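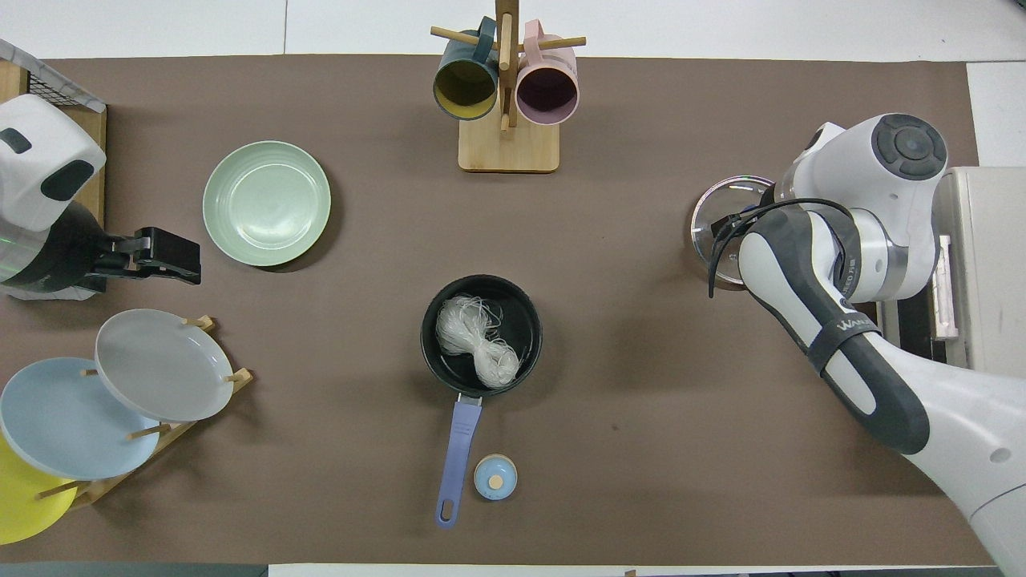 Section 4: Preparing the Cooktop for First Use

This section applies to the Skomberg two-zone portable induction cooktop supplied to residents of Lanport House. It replaces the instructions issued in October and should be kept with the tenancy folder. Revised May 15, 2022.

4.1 Choosing a location

1. Place the cooktop on a level, dry surface that will bear the weight of the unit and two full pots.
2. Leave a clearance of 10 cm behind the unit and on both sides. The cooling fan draws air from the rear and discharges it on the left.
3. Keep the unit away from the edge of the counter and out of reach of small children.
4. Do not install the unit above a refrigerator, dishwasher or clothes dryer.

CAUTION: Do not line the counter beneath the unit with aluminum foil or paper. Blocked vents will cause the unit to shut down and display code E3.

4.2 Connecting to power

1. Confirm that the wall outlet is grounded and that no other heating appliance is in use on the same circuit. In most suites the kettle and the toaster share a circuit with the left-hand counter outlet.
2. Uncoil the power cord completely.
3. Insert the plug fully. The unit sounds one tone and the standby light turns red.

Extension cords and power bars are not permitted. Residents whose outlet does not hold the plug firmly should stop at this step and report the fault to the building office, attention Gergely Vass.

4.3 Checking cookware

Induction zones heat only cookware with a magnetic base. Hold a fridge magnet against the underside of each pot. If it grips firmly, the pot is suitable. Copper, glass and most older aluminum pots will not work unless a steel plate has been bonded to the base.

Small saucepans should be used on the front zone, which detects narrower bases. Handles should be turned inward and should not extend over the neighbouring zone. A non-stick pan must not be preheated empty on any setting above 5.

4.4 First heating

1. Wipe the glass surface with a damp cloth and dry it.
2. Fill a suitable pot halfway with cold water and centre it on the rear zone.
3. Press POWER, then REAR. The display shows 0.
4. Press the plus key until the display shows 6.
5. Allow the unit to run for 10 minutes. A faint odour is normal during the first heating. Open a window or switch on the range hood.
6. Press POWER to finish. The fan continues to run until the unit has cooled. Do not unplug it during this time.
7. Repeat with the front zone.

NOTE: If no pot is detected, the display flashes and the zone switches off after 30 seconds. Reposition the pot and begin again at step 3.

CAUTION: The glass remains hot after cooking. Wait until the letter H has disappeared from the display before cleaning.

4.5 Setting the child lock

Hold the LOCK key until two tones sound. All keys except POWER are then disabled. Hold the key again to release the lock. The lock setting is not retained after a power failure and must be entered again.

4.6 Registration

Copy the serial number from the underside of the unit onto the card enclosed with this guide and return the card to Genowefa Kubiak at the building office. Replacement cards are available on request. Faults occurring after registration are dealt with under Section 7, Service and Returns.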